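Flistbridge Customer Support
Ticket: Culley box slides on Vindorberg mat
Status: Solved
Opened: February 10, 2026
Customer: Josiane Besson
Handled by: Kjell Bakke
Products: Culley shallow box, white base; Vindorberg table mat, beige with blue block pattern

Josiane Besson wrote:

I bought the wooden box and the mat from you in September, in the same order. The mat stays on the table all the time and the box is meant to sit on the plain part of it, with the blue pattern left showing. I use the box for sorting small things, mostly buttons, clips and sewing bits.

The box will not stay put. Every time I reach in and push something to the far side, the whole box moves a little way with my hand. By the end of an hour it has travelled across the mat and is sitting over the blue. The mat itself also creeps, but less. The table underneath is an old Marchal dining table with a varnished top.

I have tried wiping the table and turning the box round. Neither made any difference. There is no damage to either item and nothing was missing from the parcel.

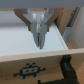
Can I stick something to the underside of the box without spoiling the wood?

Felt pads are safe for the wood but they will make the sliding worse. Use clear rubber feet, the self-adhesive sort, one at each corner. They come off with gentle warmth from a hairdryer, and any glue left behind can be rubbed away with a little cooking oil on a cloth. Wipe the oil off well afterwards.

Kjell Bakke wrote:

Thank you for the details. Before you fit any feet, please go through these in order, as we need to know which surface is slipping.

1. Take everything out of the box and lift it off the mat.
2. Put the flat of your hand on the mat and push sideways. Note whether the mat moves on the table.
3. Put the empty box directly on the table, without the mat, and push it the same way.
4. Put the box back on the mat and push again.
5. Turn the mat over and look at the back. There should be a slightly tacky coating all over it. Tell me if it feels dusty or greasy, or if there are bare patches.

Please also let me know what you have been using to clean the table. Some polishes leave a film that does not show on varnish.

Josiane Besson wrote:

Done. Results as follows.

Step 2: the mat moves, with a fairly light push.
Step 3: the box on the bare table moves, but I have to push harder than I expected.
Step 4: the box and mat move together at first, then the box moves on its own.
Step 5: the back of the mat feels dusty. There is lint on it near two of the corners. No bare patches that I can find.

I use a spray polish with wax in it. I have used it for years on that table. I did it the day before I first put the mat down and have carried on since, lifting the mat each time.

I also measured the mat in case it was the wrong size. It is 100 cm by 69 cm, so it matches the label.
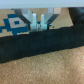
Is it all right to wash the mat in the sink, or will the blue come off?

The blue is printed and sealed, so lukewarm water and a drop of washing-up liquid will not lift it. Keep the mat flat if you can, or roll it loosely with the pattern outwards. Do not fold it, scrub it with a scouring pad or put it in the washing machine. Let it dry flat, face down first and then face up.

Kjell Bakke wrote:

From your results there are two things going on. The wax has got on to the back of the mat and picked up lint, and the mat has lost its grip on the table. Separately, the underside of the box is smooth and has nothing to hold it on the mat.

Please do the following.

1. Wipe the table with a cloth wrung out in warm soapy water, then with a clean damp cloth. Dry it. Do not polish the part where the mat goes.
2. Wash the back of the mat as described and leave it overnight.
3. Fit the rubber feet. I am sending a sheet from our spares, part 3000, no charge.
4. Leave the box upside down for a day after sticking the feet on, so the glue can take.
5. Put it all back and use it as normal for a few days.

If the base lifts or feels springy when the box is standing on its feet, take out some of the weight and tell me. The white panel sits in a groove and should not move.

Josiane Besson wrote:

The feet came this morning. I had already done the table, which needed wiping twice before it stopped feeling slippery. The water in the sink was grey after the mat, so there was more on it than I thought. The blue is the same as before. 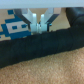
I put the feet slightly in from the corners because the edge of the wood is rounded and they would not sit flat right at the end. The base does not lift. I have been sorting buttons for most of the afternoon and the box has not gone over the pattern. If I lean on one side it shifts by a finger's width, and I can live with that.

One foot is a bit crooked. Should I redo it?

Kjell Bakke wrote:

Leave it unless the box rocks. Taking a foot off weakens the glue, so if you do need to move it, use a fresh one from the sheet.

For the polish, you can go on using it on the rest of the table, but spray it on the cloth and keep it well away from the mat. If the back of the mat feels dusty again, a damp cloth is enough and you do not need to wash the whole thing.

Josiane Besson wrote:

It doesn't rock. I'll leave it as it is. You can close this.

Internal note (KB): Cause was wax polish on table top, transferred to back of mat. Box feet supplied from spares. Care sheet for the Vindorberg mat mentions solvents and bleach but says nothing about furniture polish. Have asked for a line to be added at the next reprint, and for rubber feet to be suggested on the Culley page. The care sheet rates the mat for water up to 100 degrees, and I think that should be checked before we repeat it to anyone. I told the customer lukewarm.

Ticket closed by Kjell Bakke.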